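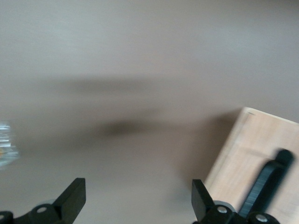 So which gripper would you buy again, if you had to start over tomorrow? The two-finger one from Delow, with the flat pads, and I'd spend the money I saved on spare screws.

That was how my chat with Haruna Onishi began, and I'm afraid I laughed, as I'd come with a whole page of questions and she'd more or less dealt with the first half of them before I got my coat off. She and Yuzuki Sakai spent most of May swapping grippers on and off the same arm, to find out which one copes best with ordinary kitchen jobs. I've been nagging them to let me write it up ever since!

They had three on trial: the Delow, a three-finger hand called the Tirnodeck, and a suction model from Pliritz. Each did the same set of picks, 832 in all by the end. "You get very good at putting a spoon back where it was," says Yuzuki, who did most of the putting back.

I'd assumed the Tirnodeck would walk it (three fingers, surely?). Haruna had too. "It's lovely on round things. Give it a cup and it's the best of the lot. But long thin handles lying flat, no. The third finger gets to the table first and the whole hand stops." The Delow managed those handles far more often, as long as it came in square to them. Come in at a slant and it would nip one end and swing the thing round like a compass needle.

And the suction one? Yuzuki pulled a face. "Great on lids. I'd keep it for lids."

We got on to cameras next, where the two of them don't agree at all. Haruna likes a small one at the wrist, looking down past the fingers, and wouldn't be without it. Yuzuki prefers a fixed one overhead. "When the arm moves fast the wrist view goes to mush," she told me. "You're asking it to find an edge in a smear." Haruna's answer is to slow down for the last bit of the approach. They tried that, and it added 13 minutes to a full run, and they're still arguing about whether it was worth it. I kept well out of it and ate a biscuit.

Clear plastic beat everybody, by the way. Both cameras, all three grippers. "We've got a page of notes on it and most of them are rude," Haruna said.

I asked about the screws, seeing as she'd brought them up. The finger joints on the Delow work loose after about 30 picks if you don't nip them up, and one afternoon a pad started to wander and they lost a whole batch of results before Yuzuki spotted it. Now they check with a screwdriver before each run. It takes a minute or so, and the screwdriver lives on a string.

They're trying softer pads on the Delow next, and Haruna has promised me a go at the controls.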